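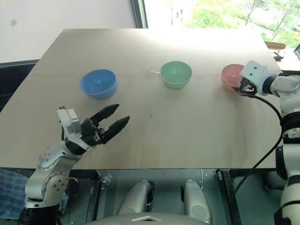 A mobile telephone keeps its photographs, games and messages in a part called the storage. The storage is a small chip inside the case, and it goes on holding things when the telephone is switched off. To find anything again, the telephone must put each item in a place and remember which place it was. Consider the bowls standing in a row on the table, one blue, one green and one pink. If photographs went in the blue bowl, music in the green bowl and games in the pink bowl, a person looking for a song would know where to look. A telephone uses folders in much the same way, although its folders have names and not colours.

What is a file?

Each thing kept in the storage is called a file. A photograph is a file. A voice message is a file. A game is usually made of many files, which is why a game can take a long time to download.

Files come in different sizes. A short written message is very small. A photograph is larger, and a film is much larger still — a film is made of a great many still pictures shown one after another, with sound added.

Size is measured in bytes. One byte is enough space for one letter of the English alphabet. A million bytes make a megabyte, and a thousand megabytes make a gigabyte. When a shop sells a telephone, the number of gigabytes is often printed on the box. 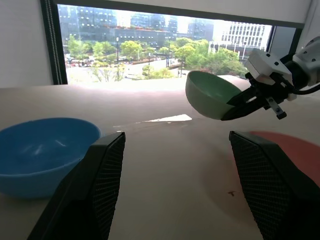

What happens when the storage is full?

The telephone can no longer save anything new until some space is made. It may refuse to take a photograph, or it may show a message asking the owner to remove some files. It may also become slow, as a telephone needs a little free space for its own work.

Pupils at Sorken Primary School looked into this as part of a class project. The class telephone, which is used for school trips, held 2103 photographs. Many were nearly the same as one another. With the help of their teacher, Annelore Reinholz, the pupils removed 570 pictures that were blurred or repeated, and the telephone was able to save new ones again. The class will take it to Huder Farm in June.

Deleting a file

When a file is deleted, it does not always leave the storage at once. Many telephones first move a deleted photograph to a special folder and keep it there for some days. During that time the owner can bring it back. The photograph still takes up space while it waits.

Always ask before deleting anything from a telephone that belongs to another person. A picture that seems dull to you may matter to them.

What is the cloud?

The cloud is a name for large computers in other buildings, which can be reached over the internet. A telephone can send a copy of a photograph to these computers. If the telephone is lost or broken, the copy is safe — but a password is needed to reach it, and passwords should be shared only with a parent or carer.

Words to remember

Storage: the part of a telephone that keeps files.
File: one thing that has been saved, such as a photograph.
Folder: a named place where files are kept together.
Byte: a very small measure of storage.

Page last checked: 2022-05-15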